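In Praise of the Snack You Can't Read

Paweena Klinhom
2026-07-07

My mother kept a cookie tin on top of the refrigerator, and what was in it was never cookies. It was whatever had caught her eye that week at the little import grocery next to the dry cleaner, and since she couldn't read most of the labels any better than I could, she shopped by picture, by color, and by how the package felt when she gave it a gentle squeeze. Sometimes we got something wonderful. Once we got dried fish when we were expecting candy, and my brother cried, and then he ate the whole bag.

I've been thinking about that tin a lot this summer, because I seem to be surrounded by people who will not eat a thing until they have looked it up. I have a dear friend who stood in the aisle at Flarnow with me for the better part of an afternoon (it felt that way, at least) reading reviews of a rice cracker. A rice cracker! It cost less than the gas we'd burned getting there. By the time she had decided it was well regarded, I'd opened mine in the parking lot and found it was sweeter than I like and a little stale, and I was having a perfectly nice time.

Now, I want to be fair. If you have an allergy, or you keep kosher or halal, or you are feeding somebody small, then of course you need to know what's in the bag, and the stores ought to make that easier than they do. Half the translated stickers I see are pasted crooked over the very part you need. I'm not talking about that kind of knowing. I mean the other kind, where we want to be sure ahead of time that we'll be pleased.

I think it makes us poorer eaters, and maybe slightly poorer company too. When you choose by reviews you end up with what everyone else ended up with. There are supposed to be more than 400 things on the snack wall at the Thepsuriya market near my house, and I'd bet most carts leave with the same few, the ones that had their moment online. The rest sit there in their bright packages waiting for somebody curious. I feel a little sorry for them, which I know is silly.

My own rule is 2 unknowns per trip. One should be something I'm fairly hopeful about, and the other should be something I can't make heads or tails of. I put them out on the table when people come over, before there's any talk of dinner, and I don't say a word. You have never heard such conversation. A neighbor who had been to my house a dozen times and talked only about gutters bit into a sour plum candy and told us about the year he spent working on a ferry, when he was nineteen and in love with the cook's sister. I don't believe a bowl of pretzels would have gotten that out of him.

And if it's bad, it's bad. You laugh and pass the napkins. We've gotten so afraid of wasting three dollars and a mouthful that we've forgotten how cheap a surprise can be, compared to nearly everything else we buy.

So the next time you're out for milk, walk down the aisle you usually skip. Pick the package you like the look of, and leave your phone in your pocket until you've had a bite or two.

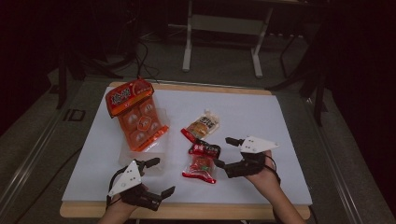 Buppha Khunthong: I agree with nearly all of this, but please go easier on those of us who read the labels out loud. My grandmother taught me to read that way, sitting on the kitchen floor with a bag of shrimp chips between us, and I still can't open a new one without sounding out the back first. It takes me a while, and my kids have usually finished the bag.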